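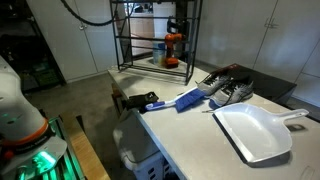
Shoes, brush, glove and dustpan on the grey table, with the wire rack and the drill behind them.

If you have ever gone looking for a dustpan in our building and come back with a paint tray, I have good news. The utility room is being sorted out, and I went down on Monday to have a nose round while the big table was still covered in things waiting for a home.

Some of you will know the room only as the place past the white cupboards where you leave stuff and run. Everyone at Fikero shares it, all 56 of us, and over the years it has filled up with whatever people didn't want under their desks (I am guilty of at least one umbrella and a box of tiles). Alina Munteanu from the Jivero studio finally lost patience in March, when she spent most of a lunch break hunting for a drill, and offered to take the whole thing on if the rest of us would chip in for storage. We did, and the kitty came to 400 pounds, which is more than we managed for the summer party!

Her plan is simple enough. Things you use on the floor live low down, things you use on the walls live in the rack, and anything you wear goes together at one end. So brushes and dustpans are to be kept as a set, and the work gloves get a spot beside the shoes people keep here for messy jobs. There was a grey pair with black laces out on the table when I called in, next to a hand brush with blue bristles, and I must say I'd never have thought of giving the shoes their own box or tray. Mine live in a carrier bag.

The green bins on the dark shelving are staying, you'll be glad to hear, and so is the white slatted basket under the table. Alina wants the basket for cloths and dust sheets only. Please don't put screws in it. 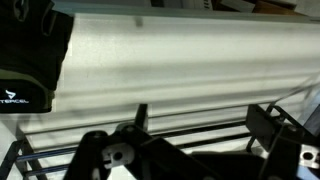 The wire rack, with something long, white and ridged along it and a black padded item marked TERCEL at one end.

The rack is the bit I'm most taken with. It's black wire, open on every side, and you can see what you've got without moving six other things first. Alina had wanted a closed cabinet from Trovard to start with, but the one she liked was 1,091 pounds and that was the end of that conversation. I think the open one suits us better anyway – doors in that room only ever hid the mess.

There is still some arguing to do over labels. Alina likes printed ones, Crăciun from the frame workshop on floor 2 says handwritten ones get read more, and I've been asked for a casting vote that I'd really like to avoid. There's also the question of the drill, which everybody wants and hardly anybody puts back. A signing-out sheet is going on the inside of the nearest cupboard door, with a pencil on a string.

If you've left anything down there that you want to keep, put your name on it by the end of the month. Anything without a name goes to the swap shelf by the front entrance, and after that it's fair game. Offers of help are welcome too, mornings especially, and Alina says she'll bring the biscuits.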